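The Grip at Bistier

The report came down from the second floor at Clegg with a question on its first line and an answer on its second.

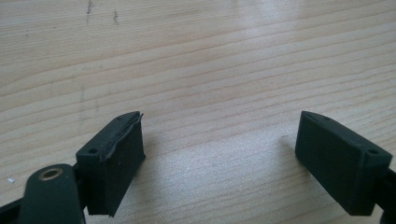 Why did the arm drop the jars?

Operator variance. That was the whole of the answer, and Freya Birkett read it twice to make sure a page hadn't gone missing.

"Which operator?" she asked.

"It doesn't say which," said Pokmont. He had been plant lead since June and still wore his visitor lanyard, the blue one, out of habit or thrift. "It's a category. The system has categories."

"Does it have a category for rubber?"

He looked at the screen. It had 16 categories, and rubber wasn't one of them.

Freya had worked the line at Clegg before the Plevell arms came in, back when jars were packed by people who swore at them. She didn't hate the arms. She just didn't believe what was said about them, which put her at odds with the brochure, the training video and Pokmont. The brochure said the fingers were good for the life of the machine. She had asked the Plevell rep how long the life of the machine was, and he had told her that was a great question.

On Tuesday, October 8, 2019, the arm in bay 63 let go of a jar of Bistier plums at shoulder height. It let go of another before lunch. After lunch it let go of a full tray, and a boy from labeling got glass through the side of his sneaker. The log said every one of those grips was good. Force normal, contact normal, release normal. According to the log, the jars were still up there.

"Number 3488," Pokmont said, scrolling. "That's the tray. See, it's green."

"The kid has four stitches."

"I'm only telling you what color it is."

She took the spare hand tool off its hook, the one they used for teaching the arm new pickups, and carried it over to the break table. The spare had the same fingers as the arm, out of the same box, put on the same week. She squeezed the handle and let it go a few times over the bare wood. Then she bent down and looked at it, a thing the second floor could have done at any point since the first jar.

The rubber on one finger had torn along the edge and was curling back. The other one was fine.

"Huh," said Pokmont, behind her.

"Go look at 63."

"It's locked out. I'd need a form."

"Then get the form."

He got the form. It took him most of an hour, and when they finally had the guard open, the finger on 63 was worse than the spare — a flap of rubber hanging by one corner and smooth metal underneath, slick with plum syrup. Freya took hold of the flap and it came off in her hand.

Pokmont called Plevell. He put them on speaker, which she thought was decent of him. A pleasant woman said the pads were rated for the life of the machine.

"It's in my hand," said Freya.

"Could that be operator variance?" the woman asked.

Pokmont reached over and muted the phone. He stood there a while, looking at the report, and then he crossed out the second line and wrote "torn pad, left finger, see Birkett" above it in ballpoint. Upstairs it would be typed back the way it was. She was fairly sure of that. She asked him for a copy anyway, with the pen marks on it, and put it in her locker with the piece of rubber.

Bay 64 started up again at four. She went and stood where the glass wouldn't reach.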